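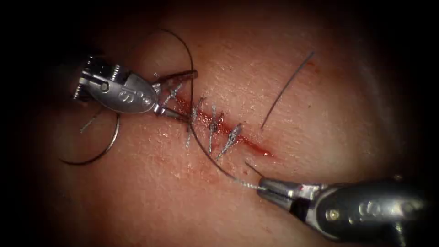

Learning to sew at my age

I took up hand sewing in October, after paying to have the same coat lining fixed for the second time. My neighbor Sachiko Nagano used to do alterations, and she agreed to show me the basics if I brought my own needles and a seam ripper.

The first evening was all straight lines on scrap cotton. She had me draw a pencil line with a ruler and follow it with a running stitch, then pull it out and do it again. My thread kept knotting because I was cutting it too long. She told me to measure from my hand to my elbow and stop there. That fixed most of it.

Backstitch came next, then whipstitch, which I still do too tightly. When the fabric puckers I have to go back and ease each loop with the tip of the needle. I keep a cheap box of pins from Wakport on the table and a pair of small scissors that I don't let anyone use on paper.

The coat took me 19 evenings. Most of that was unpicking. The old lining had been glued at the hem, and the glue left a stiff strip that I had to trim before I could turn the edge under. I used a slip stitch along the bottom, and it holds, although you can tell where I got tired near the left pocket.

Takumi asked if I could do his work trousers next. I said yes to the hem and no to the zipper. Zippers can wait until I own a machine, and I'm not ready to spend money on one. The secondhand one I looked at needed a new belt and the seller wouldn't plug it in – so I left it there.

For now I sew after dinner, with the lamp pulled close and the radio on. I have three shirts in the basket missing buttons, and a pillowcase with a split side seam. The pillowcase is first.

Contact | Copyright Kimie Hamada | Back to top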